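Bench Technician, Desktop Refurbishing (part-time to start)
Stulmont Computer Reuse
Posted in: Jobs / Repair and Maintenance

Stulmont takes in used office computers from schools, clinics and small businesses, repairs what can be repaired, and sells or donates the machines with a clean system installed. Last year we sent out a little over 1,000 desktops. We have an opening for one bench technician at our Ilto Street shop, starting in February.

The position is 15 hours a week for the first two months. After that it can go up to full time if both sides want it. Shifts are in the morning and end by 1 p.m. Pay is hourly and depends on experience; we give the exact rate in the first phone call, before you come in for anything.

What the work is

Most of your time will be spent on desktop towers and small office machines. You will open them, clean them, check the power supply and drives, replace memory or fans where needed, run our test program, and write up the result. Parts from machines that can't be saved are pulled, labeled and shelved. You will also do some packing when a large order goes out.

Drives are handled separately. Every drive that comes in is logged by serial number and either wiped or destroyed, and the log has to match the shelf at the end of the shift. We are strict about this. If you find a drive with no entry, you stop and find out where it came from.
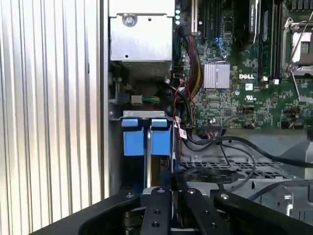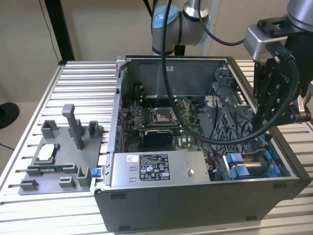
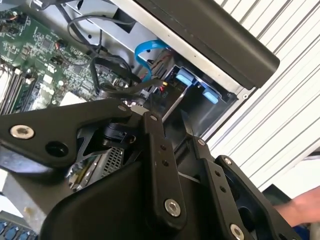
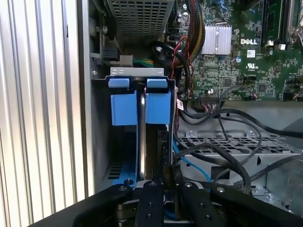
Inside an open desktop case.

You will not be expected to know every model. Brands and case designs change from batch to batch, and we keep a binder of notes on the ones with odd latches or screws in strange places. New technicians add to it.

What we need from you

Some hands-on experience with desktop hardware. Work on your own machines or for friends and family counts. You should be able to swap a power supply and seat a processor without help.

Neat written notes in English. The person who picks up your machine the next day works from them.

Able to stand for long stretches and lift up to 45 pounds.

Careful with other people's property and data. We run a background check after an offer is made, and we pay for it.

Good to have, but not required: soldering, laptop screen and battery work, experience with Linux, a driver's license for pickups.

What we offer

Paid training for the first 2 weeks. Paid sick time from the first day. Tools, gloves and wrist straps are supplied, though you may bring your own screwdrivers. Staff can buy finished machines at cost, one per year. The shop is on the Isine bus line and there is a locked bike rack behind the building. Parking on Ilto Street is metered until 6 p.m., so most of us don't drive.

The shop is on the ground floor and has step-free access from the rear entrance. Benches can be raised or lowered. If you need some other change to do the job, tell us and we will try to arrange it.

How to apply

Send a short letter and a resume, or just the letter if you don't have a resume. Tell us about one computer you fixed, or failed to fix, and what the problem was. Half a page is plenty. Put "Bench Technician" in the subject line and use the contact form on our site, or drop a paper copy at the front desk in the Mykhailiuk Building, where our office is. Please don't leave applications at the shop.

We call everyone we would like to meet. The visit lasts around an hour and includes a practical task at the bench: one machine that won't start and the tools to look at it. Your time for the visit is paid at the training rate. Applicants we can't take this round will get an email, and we keep letters on file for six months unless you ask us to delete yours.

The listing stays up until the position is filled.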